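Notes for the Jostura talk, September. Slot is 10 minutes, questions after. Margarida is doing the introductions, so skip the bit about who I am.

## Start

Ask for hands: who has a dishwasher at home? Then: who unloads it the same day? Wait for the second lot of hands before going on.

Say what the talk covers. Where clean dishes go after washing, and how the low cabinets in a kitchen can be set out so that the job is short. I'm not covering detergents. Vasco has that after the break.

## The walk from washer to cupboard

Most kitchens I plan have the dishwasher by the sink and the plates somewhere else. Often they are in a wall cupboard on the far side of the hob. Every plate gets carried across the room, usually in small stacks, with the dishwasher door down and in the way of your shins.

Tell the Frade story here. Glykeria Pappas had her bowls in the corner unit behind the dishwasher door. She had to shut the door to get into the corner, then open it again for the next bowls. We moved the bowls one cupboard along and that was the whole job. She paid for an hour of my time.

Point to make: before buying anything, stand at the open dishwasher and see what you can reach without moving your feet.

## Putting the two side by side

A disinfection cabinet is a built-in unit with drawers for clean crockery. Some people in the room will have one, some won't have come across it. Keep the explanation to two sentences. It sits under the worktop at the same height as the dishwasher, and the dishes can stay in it until they're wanted. 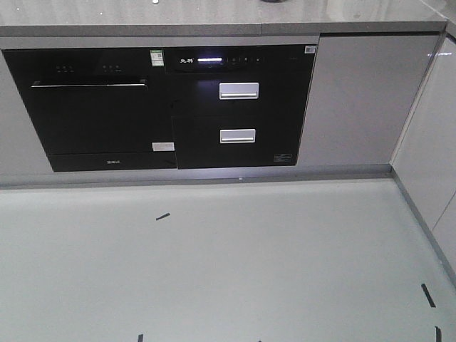
If they are neighbours, the plates travel the width of one door. You lift from the rack, turn, and lower into the drawer. For anyone with bad shoulders this is far better than a wall cupboard. Izzati Lubis asked me about this for her mother, who can't lift above chest height, and it settled the layout for them.

Two drawers are enough for a household of four if you are strict. My own rule:

- top drawer: bowls, small plates, cups, anything used daily
- bottom drawer: dinner plates and serving dishes
- nothing in either drawer that still has food on it

Pause for the question about pans. Pans go elsewhere. They take up the height and you lose the drawer.

## Black glossy fronts

Someone always asks. They show fingerprints, mostly near the handles and the buttons. Soft damp cloth, then a dry one. Don't spray cleaner straight on to a control panel, put it on the cloth.

## Measurements

Leave 100 cm clear in front of the appliances if the room allows it. Adelino's kitchen at Drolulero had 60, and he unloaded standing to one side. It can be done, but you will be sideways every evening.

Check both doors and drawers against the cupboard opposite. Open everything at once and walk through.

## Finish

Handout is on the table by the door, one per household please. The Lirkar booking sheet is next to it for anyone wanting a home visit. Ask Margarida whether we need the room cleared straight after, and bring the long extension lead.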